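Picking blocks until the arm gets it: an hour with Valter Hellström 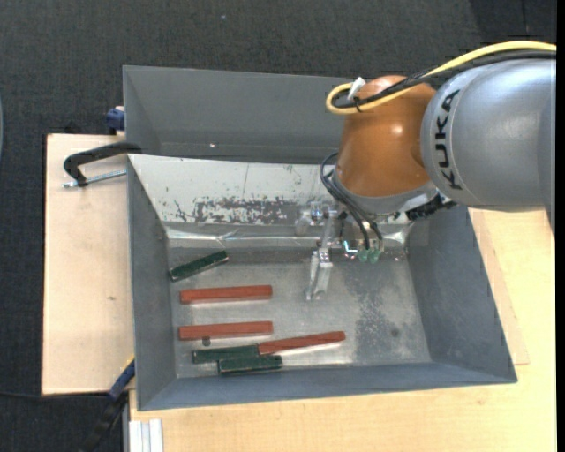 Blocks first, everything else later

Valter Hellström is eating lunch over a keyboard when I get there. The arm is going, the laptop fan is going, he waves me to a stool. "Talk while it runs," he says. So we talk.

His project is called Stundero. The idea is simple enough to say in a breath — let an arm try to pick things out of a bin, write down every try, feed the tries to a model, let the model choose the next ones. Red blocks and green blocks, a gray metal bin, a KUKA arm with two thin fingers. Nothing fancy.

"People come in and want to see it pick up a shoe," he says. "I want it to pick up a block that's leaning on another block. That's where we lose them."

What counts as a try? He puts the sandwich down for this one. A picture of the bin before, the spot the arm chose, the angle of the fingers, how far they closed, a picture after. If the fingers stop short of shut there's something between them, good grasp. If they close all the way, miss. "The arm labels its own homework. I don't sit there clicking yes and no. I did that for the first 242 and I was useless by the end, I was marking misses as hits."

Those 242 got thrown out. He is still a bit sore about it.

Since then, the first full set, which he calls Birkett (he names sets off an old road atlas, don't ask), came to 865 tries. The second is Monetti, 894. Birkett was random, the arm just going down wherever. Most of it was misses.

Was that a waste? "No, no. You need the misses. A model that has only seen good grasps thinks everything is a good grasp. But you don't need that many of the same miss. Bare floor, bare floor, bare floor. It learned bare floor very fast."

So for Monetti he let the model pick its own spots most of the time, with some random ones mixed back in. More hits, and more of the misses he wants — fingers landing across two blocks at once, or coming down on a block right up against the front wall. Walls are bad. The wrist has to tilt to clear the side and then the angle is wrong for the block.

I ask about the second bin, the one behind. Clamped on at the edge. "Clamp everything. Early on we had a bin creep over one night and I had a whole night of data where the bin was in the wrong place. The model learned the wrong place perfectly."

And the boards, the clamps, the worn metal? He shrugs. He likes a scratched bin. Shiny spots and stains look like edges to a camera and he would rather the model meet them now then later. "If I paint it nice and white it works in my nice white bin. And nowhere else."

Who resets it? Mostly the arm does. It drops what it picks and the drop makes a new mess, free of charge. When the blocks bunch up in one corner somebody has to go stir them by hand. He does 4 stirs in a normal afternoon, more if things go badly. He tries to stir without thinking, which he says is hard. "You start making little patterns. Then the model learns your patterns. I had a student who always spread them out very politely, we had almost no piles for a week."

Next set is Plalby, planned for December. Same blocks to begin, then odd shapes one at a time so he can see which one breaks it. He won't guess how many tries it needs. Pressed, he still won't.

"Ask me when the curve goes flat," he says, and picks the sandwich back up. The arm goes down agian.

Related
What we log and what we skip
Cables, hoses and where to tie them
Random picks or chosen picks? Notes from Birkett
Cameras over bins: a short guide

Contact | Copyright, all rights reserved | Back to top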